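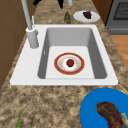
Logged by Lahcen El Khatib | 2023-09-30 | Ticket 129 | Status: solved

Problem: kitchen tap at the Tritemthorpe flat down to a trickle. Bathroom fine, shower fine, so I left the stopcock alone and stuck to the kitchen.

Step 1. Unscrewed the aerator from the end of the spout. Full of white grit! Soaked it in vinegar for 13 minutes, scrubbed it with an old toothbrush, put it back. Slightly better, still poor.

Step 2. Ran the tap with the aerator off into a measuring jug. Cold gave 400 ml in the time the hot gave a full jug, so the trouble was on the cold side only. Lovely to have a proper clue at last.

Step 3. Isolating valve under the sink. The slot was a quarter turn off fully open — I must have nudged it when I fitted the Lestum filter in the cupboard. Opened it up. Cold now 480 ml. Progress!

Step 4. Igor Duda replied to my post and asked if I had changed the filter cartridge. I hadn't. New one in, flushed until it ran clear, and what a difference. Filling the kettle is a joy again.

Still open: small weep at the filter housing. Igor says to grease the O-ring with silicone and tighten by hand only. Kukdale have the right grease in stock, will pick some up and add a note.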